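Hilgate Forum > Manipulation > Teaching and Teleoperation

Thread: Leader arms vs. hand guiding for cabinet tasks

kestrel_ik
Posted 11 March 2025

We are collecting demos of a two-arm robot taking items out of a low cabinet with hinged doors. Operator drives by remote control from a Hesberg leader pair. Views are one head camera and one on each wrist. Current set is 1,658 episodes, target is 4,000.

Problem: the policy trained on the first batch reaches well and then closes early. The gripper stops short of the object, shuts, and goes back to rest. Open loop replay of the same episodes on the arm is fine, so I don't think it is calibration. I am starting to suspect the wrist view. Much of it is the robot's own hardware.
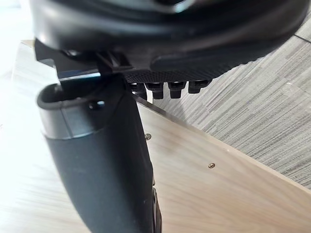
Wrist view, gripper over the wooden board. Two brass screws visible near the edge.

Has anyone gone back to hand guiding for this kind of task? Frade supports it on our arms, but we would lose the head view whenever the person leans in.

torque_ripple
Hand guiding every time for contact tasks. With a leader arm and no force feedback your operator is guessing when contact starts, and the guess ends up in the data. Check the gripper command against motor current. I expect the close command leads contact by a different amount in each episode.

kestrel_ik
Checked 70 episodes. Lead varies a lot, you are right about that. But the two operators differ from each other more than either one does from run to run.

mudlark
Disagree with torque_ripple. Hand guiding puts the operator's hands and sleeves in every camera, and they are absent at run time. You then have to replay the trajectory to get clean video, and replay on a hinged door drifts. We lost most of January to that.

On the wrist view: static hardware in view is harmless by itself. The network learns to ignore pixels that never change. What hurts is when the part you need is behind the part that never changes. Look at where the fingertip sits just before closing. If the tip is hidden at that point, the policy has to infer distance from the head camera alone.

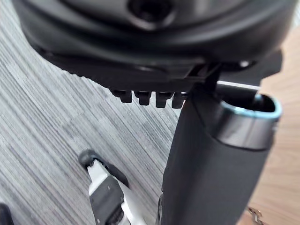

So I would sort episodes by whether the tip is visible in the last second before the close command, train on the visible ones only, and compare. It costs you one training run. If early closing goes away, move the camera mount. If it stays, it is operator timing.

torque_ripple
Replay drift on a door is a compliance setting. We ran Pranix replay on cupboard doors at low stiffness with no trouble. Agree on the sleeves.

plainbearing
What is the object? Thin and rigid things are a separate case. With a box you can close early and still catch a corner. With a binder you need a finger on each side before it moves, or you push it to the back of the shelf.

kestrel_ik
Binder is the bad one. There is a flat box on the same shelf, further left. The instruction to operators is to tilt the binder so a lower corner comes past the shelf lip, then pull. One of them likes to press on the front first. The other goes straight for the edge.

plainbearing
Then you have 2 strategies in one dataset and a policy that may be averaging them. Stopping short and closing is what I would expect from that. I would fix this before touching the camera. Write the procedure down and have both people follow it:

1. Open both doors fully and back the arms off until neither gripper is near a door panel.
2. Park the left gripper low, over the carpet. Leave it there for the whole pull.
3. Bring the right arm up from below and to the right. Touch the binder low on its face, pause, then draw it forward over the lip.

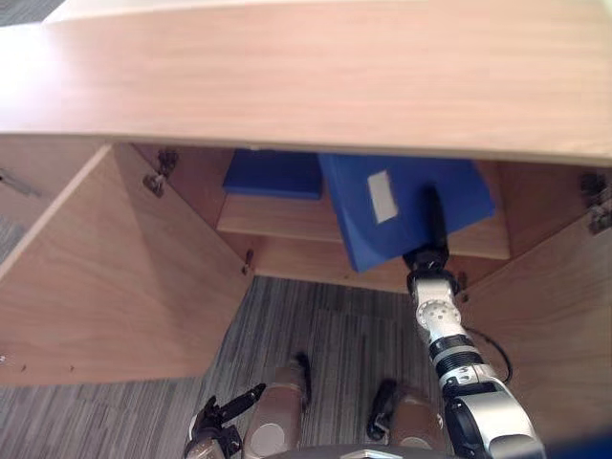

4. Hold at the lip for one second before lifting clear. The pause gives you an easy point to segment on.
5. Lower to the drop position, open the gripper, retract along the same line.

Discard anything with a regrasp until the base policy works. Add regrasps later as their own set.

mudlark
Don't discard regrasps. They are the only recovery data you have. Tag them.

plainbearing
Tag them and leave them out of the first run. Same thing for now.

torque_ripple
Still no force feedback at step 3. "Touch" means nothing on a passive leader. At least put the motor current on the operator's screen.

kestrel_ik
Current on screen is easy, will do that today. Order of work: sort by tip visibility, retrain, then recollect the binder episodes with the written procedure. Camera mount stays where it is until I have both results. Will post the numbers here.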